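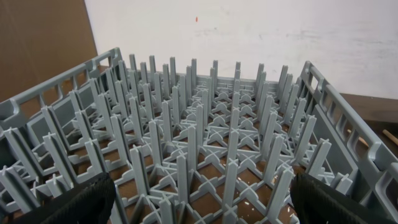 Grey peg rack, seen from the gripper end.

Hedix kitchen arm, one month's hire. 2 stars out of 5.

I wanted to know if a machine can put the dishes away yet. Short answer, no, not in a house where people want their tea.

The pegs are the trouble. A plate has to go down between two rows and stay upright, and a rack like ours gives the arm a great many wrong gaps to pick from. It did 28 plates out of 100 without me stepping in. The rest were left leaning, or held in mid-air while it had a think. The padded fingers are good, I'll give it that, and nothing got chipped. Mugs went better than plates. I gave up on forks by the first Monday.

Tirent's sales page says it "takes over the washing-up". It doesn't wash anything. You scrape, you rinse, you set each plate where it can reach, and by then you could have racked the lot yourself. One full load took it 108 minutes.

Leonora Talavera on the support line was patient and rang back when she said she would, so the second star is hers. Her advice was a rack with wider gaps. I like my rack.

Might suit a canteen with one size of plate. Sent back in April, still waiting for the deposit.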